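Speaker notes - "Where Things Land: Clearing a Room That Has Two Jobs"
Alasdair Galbraith
Mar 29, 2026

Slot is 40 minutes with questions. Talk runs a bit under that if I skip the Kalniņš section. Slides advance on the clicker, handouts are already on the chairs.

Slide 1 - Title

Say hello. Thank the library for the room. Ask who here works from home at least part of the week, then ask who works in a room that is also used for something else. Usually the same hands.

Say what the talk covers: small stuff. Bags, bottles, packages, bowls. I am not going to talk about closets or garages. There is a separate session on garages in June and the sign-up sheet is by the door.

Slide 2 - The room with two jobs

A room with two jobs collects things from both. The desk brings paper, cables and mail. The sitting area brings cups, snacks and wrappers. Most of the mess in these rooms comes from things that were carried in and put down on the nearest flat surface.

Ask for the nearest flat surface in their own room. Take three or four answers. Someone will say the chair. If they don't, say it myself.

Slide 3 - The chair

A desk chair is the right height for dropping things on. The armrests hold the pile in. You can get a surprising amount onto a seat before anything slides off, and then you need to sit down, so it all moves to the floor or the bed.

Rule I give clients: the chair gets cleared first, before the desk and before the floor. It takes a couple of minutes and then you have somewhere to sit while you sort the rest.

Tell the story about my own chair and the tax forms. Keep it short. Last time it ran long and I had to rush the bowl part.

Slide 4 - Numbers from the Orkton log

I kept a log for one household on Orkton Street. They agreed to it and have seen this slide. Every item out of place at the end of the day got a tally mark.

Total over the whole log: 1,797 items. Of those, 596 were packaging of one kind or another - bags, boxes, wrappers, mailers. So close to a third of what they were tidying was on its way to the trash or the recycling and had just stopped partway.

Pause here. People write this one down.

It is one household, so don't oversell it. If asked, they have two adults, one child and a dog.

Slide 5 - The catch bowl

Main point of the talk. You need one container that moves with you. I use a bowl. A basket is fine. It should be light, open at the top and a color you won't lose track of against the carpet.

How it works:
Start at the door and go one way along the wall.
Anything that belongs in another room goes in the bowl.
Packaging goes in the bowl too. Don't walk it to the kitchen one piece at a time.
When the bowl is full, stop and empty it. Then carry on from the same spot.

People want to use a big laundry basket. I advise against it for the first month. A big basket gets filled, set down in a corner and left there for a week.

Slide 6 - Paper bags

Paper bags get their own slide. They get saved, then crumpled, then saved anyway. Flat ones can be kept if there is a place for them. Crumpled ones go.

If there is a receipt inside, take it out first. Mention returns. The Sonero store near me wants the paper receipt and I have been caught by that twice.

Slide 7 - What stays

Not everything on show is clutter. Flowers, a lamp, a picture on the wall can all stay where they are. Clients sometimes strip the room bare on day one and then don't like being in it, and the stuff creeps back.

Rugs and mats: leave them down while you work, shake them out at the end. Check under the edges.

Slide 8 - Kalniņš shelf method (optional)

Skip if past the half hour. Otherwise: one shelf or cart near the wall, top level for things in use this week, lower levels for everything else. Boxes face out so you can read them. That is all there is to it, and I charge for a version of this that takes a whole afternoon.

Slide 9 - Practice round

Hand out the bowls. Pairs, five minutes, using the items on the side tables. One person picks up, the other says where it goes. Swap when the timer sounds.

Walk around while they do it. Watch for people sorting inside the bowl. Sorting happens when you empty it.

Slide 10 - Bag and bowl

Leave this one up through the practice round and while the bowls come back in. Repeat the two lines from slide 5: packaging goes in the bowl, empty it when it is full. Office chair at the back still has things between the armrests, so ask the group what they would do next.
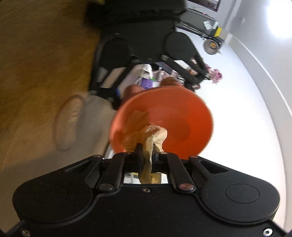
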